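So the failure tagging thing works, and I'm still a bit giddy about it!

Quick recap if you missed my last post. We train a sorting policy on demonstrations, and until now every run that ended badly went in the trash. Radka Perić kept saying we were throwing out the good stuff. Her idea is to keep the failed runs, mark the moment where each one goes wrong, and let the policy learn from everything up to that mark. We call it Rarnico, for reasons lost to a long lunch.

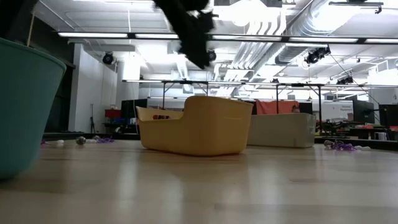

Bins on the table, gripper close by, in both views.
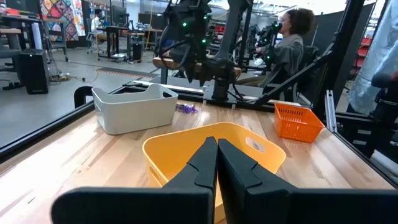

We had 2,534 runs on disk, and Stavros Liapis and I spent most of May marking them (my wrist has opinions about this). Training on the trimmed set took the miss rate on soft items down to almost 3 percent, with no new demonstrations at all. I reran it with a different seed and got the same picture.

What I love is how the policy behaves near a bin rim. The old one would commit early and clip the edge. With Rarnico it slows down, shifts over a little, then lets go. I never told it to do that!

Still open: the marks are by hand, and Radka and I disagreed on 43 of them by more than a second. Jytte Kjærgaard wants to try guessing the mark from gripper force alone. I think she's onto something, so I'm cleaning up the force logs for her first.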